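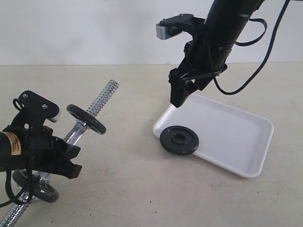

Defiendo la mancuerna de rosca, la de toda la vida. Marjan Akbari jura por las de selector y yo, erre que erre, ¡con mis discos negros!

Que se tarda más en cambiar el peso, vale. Yo respiro entre serie y serie, y tan contenta.
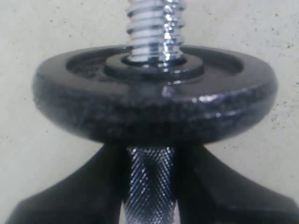
Guardar también es entrenar

Un disco suelto acaba siempre debajo del sofá (el mío estuvo allí hasta marzo).

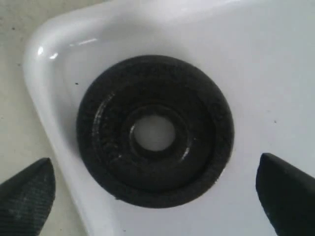
Club Gavden · Sección de Fuerza

Dadme 3 minutos, un sitio fijo y nada de prisas.

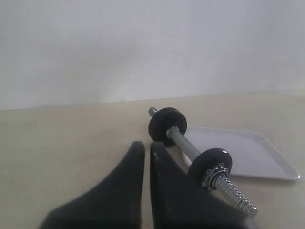 La barra con dos discos, junto a la bandeja blanca.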